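Brurkotitz planning sheet
README for the equipment and budget files

Maintained by Linnea Sjöberg and Bendik Bråten. Last full revision: Jan 29, 2026.

What's in the folder

budget.csv has one line per item we want to buy, with a price, a supplier quote reference and a priority from 1 to 3.
spares.csv lists small parts, kept apart from the main budget so that a packet of fuses doesn't need a signature.
rooms.csv covers power, floor space, light and door widths for each room we might work in.
quotes/ holds the PDFs as they arrived. Please don't rename them, the budget lines point to the file names.

Why we're so pleased with it

Last year's plan was a single spreadsheet with 300 rows and three colours of highlighting, and only Kjell Grønli knew what the orange meant. This version can be read by anyone on the Gamau project, sorted any way you like, and checked by a short script in a second or two. We love it! Solveig Nygård used it to put together the September order in one afternoon (it used to take her most of a week). 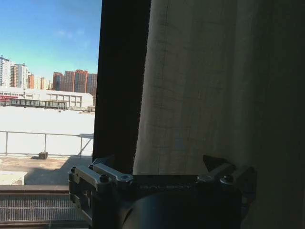
Room costs get a section of their own this year, and it's the part we'd most like other teams to copy. It is so easy to spend the whole budget on arms and grippers and then find there's nothing left for the place they have to work in. Windows are a good case. With a sunlit white roof outside and a dim room inside, a wrist camera has very bright and very dark areas to cope with in the same view, so rooms.csv now has a column for window direction and another for curtains. A loosely woven linen curtain and a dark panel go in as separate entries, as we'd like to compare fabrics before ordering for the other rooms. Lamps are priced next to them.

How to add a line

Copy the last row and change every field. Prices are in euros without VAT. If you have no quote yet, write "none" in the quote column and leave the price as your best guess; Bendik goes through those once a month. Anything under 50 euros belongs in spares.csv. Anything that needs its own power socket must also appear in rooms.csv, or the script will complain (loudly, sorry).

Delivery times

Enter weeks, as a whole number, from order to arrival at Fagerlund. We add 6 weeks to anything made to order, which has saved us a lot of worry.

Known gaps

Service contracts are only half filled in. Lovisa Skjelbred is waiting for a reply from Gralolgate on the second year.
The freight column mixes pallet and parcel prices in the older rows.
Floor load is missing for the upstairs rooms.

Corrections and new rows are very welcome, even tiny ones. Send them to Linnea, or put them straight into the file and leave your initials in the last column.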